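3.2 Simulated bedroom and camera placement

The bench was developed in a shared workshop at Skerine, where the physical arm is available to members for only a few hours a week. Most of the work was therefore done in simulation first. The bedroom scene, named Stosen in our repository, places a Franka Emika arm beside a bed on which household items are laid out. Rendered views of the scene are given in Figure 6.

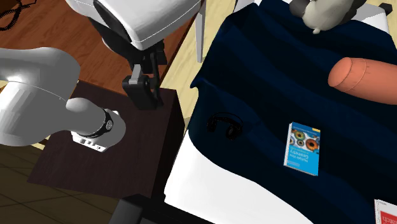
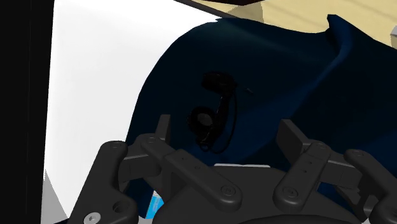
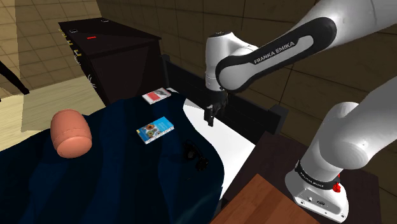

Figure 6. Stosen scene, three rendered views. The black headset on the navy bedding appears in each; the second view is taken close to the open gripper.

3.3 Object set and known difficulties

The headset was the hardest item to segment. It is black, the blanket is dark navy, and the contrast between them is low in all three views. The blanket is also modeled with folds, so the support surface cannot be treated as a plane. The blue book is easier to find from its page edges than from its cover.

Each trial was limited to 60 seconds and began with an empty gripper. We ran 145 trials with the planner written by Rianne Verhoeven and discarded 2 in which the solver failed to start. Blanket geometry was held fixed across trials. Cloth dynamics were left out, as the workshop computer could not run them at a usable rate. Transfer to the physical arm is treated in Section 6.

Contact: Botura Workshop Group, Skerine | © 2021 | Back to top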